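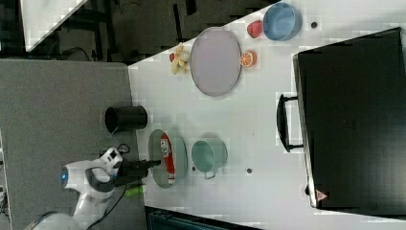 Which pieces stay on the kitchen table between sessions?

The back row stays: purple plate, bananas, orange, strawberries, blue bowl. The toaster oven stays too. Everything else goes back in the crate at the end of the day and comes out again when somebody needs it.

Kitchen table notes, September, Akinola room

Started 9:15. Wanted to get the layout settled before the rest of the Hutura props are unpacked. Last month's layout was only in my head and Efe's, and the two didn't match. He had the bowl next to the plate and I had it out at the end past the strawberry. We are going with the bowl at the end. You can get a hand in between the plate and the bowl without knocking fruit over.

Back row, as settled:
Bananas on one side of the big plate, small red strawberry tucked in close to them.
Orange on the other side of the plate.
Second strawberry past the orange.
Blue bowl last.

The fruit stays beside the plate when the table is reset. It kept getting put on the plate last time, which looks nicer, but then there is no clear plate to serve onto and the first thing anyone does is take it all off again.

The orange rolls if it is set down on the peel side. Cut face up is still how I want it, so push it down a little and let go slowly. Tried a dab of putty under it. It left a gray ring on the white top and took alcohol to get off. Don't do that again.

Wiped the whole tabletop after the putty. There is a scuff near the front that won't come out with alcohol or with the sponge. Leaving it.

Front area: this is where the ketchup, the green dishes and the cup go. There's no fixed spot for these. The ketchup lies down. It can be stood up but it's top-heavy and tips at the slightest bump to the table, and then it rolls.

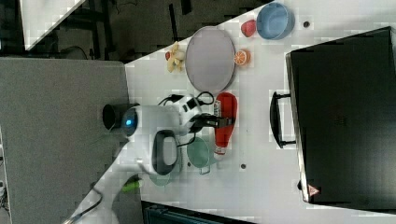

Green dishes

Too many of our things are the same green. Pan, bowl, colander and mug all came from the Munance order, and in the list they were down as "green dish," "green dish," "green bowl (?)" and "cup." I rewrote those lines. From now on:

Colander = the oval one with holes.
Pan = the one with the short handle.
Bowl = the see-through one.
Mug = the small one with the handle you can hook a finger through.

Efe asked for at least one of them in another color. Nodeo has the same pan in red, but then it is the same red as the ketchup and we've moved the problem along. I'd take yellow if they ever stock it. Not ordering anything for now.

The colander doesn't sit flat. One foot is longer than the others, a molding thing, and I filed it down until the rocking stopped. Wash off the dust before it goes back with the food pieces.

Toaster oven

It lives at the bowl end of the table and it stays unplugged. Cord is coiled and taped to the underside. The tape had gone sticky, so I replaced it with a hook and loop strap.

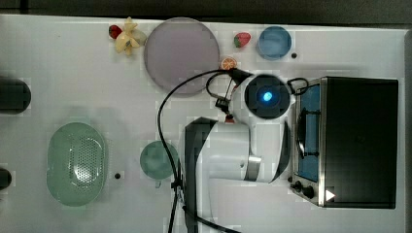
The rack had been put in crooked and was catching on one side. Took it out, put it in on the middle rails, slid it back and forth a few times. It moves freely now. The knobs still turn but one is loose on its shaft and comes away if you pull. Push it on again, it's fine. I'll glue it when there's an afternoon without anything on.

Crumbs in the bottom tray, real ones. Somebody has made toast. Please use the one in the break room.

Crate and list

The crate is number 432 on the shelf by the door. The shelf is 40 cm deep and the crate overhangs if it's put in lengthwise, so turn it. Cups at the bottom, dishes over them, food in the mesh bag on top. The list is sheet 2,703 in the stores binder. It had us down for a second purple plate that I have never seen. Struck it out and initialed.

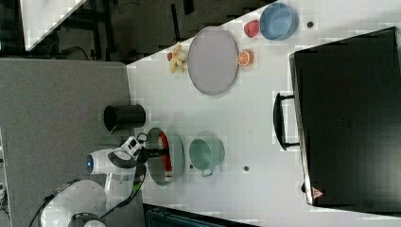

Photo: Efe Danladi, Hutura kitchen table

The black cup is light and doesn't like standing. Put it anywhere out of the way of the big plate and don't spend time on it.

Reset with Efe after lunch, him reading from the page and me placing. We did it 3 times. First go was slow and I had the strawberries swapped. They're near enough the same piece that it doesn't matter, but the better one goes by the bowl. By the last go we weren't looking at the page much.

To do:
glue for the oven knob
new mesh bag, the drawstring is going
tape a printout of the back row inside the crate lid
ask Nodeo about yellow
put the rewritten list in the binder and throw the old one away

Stopped 4:10.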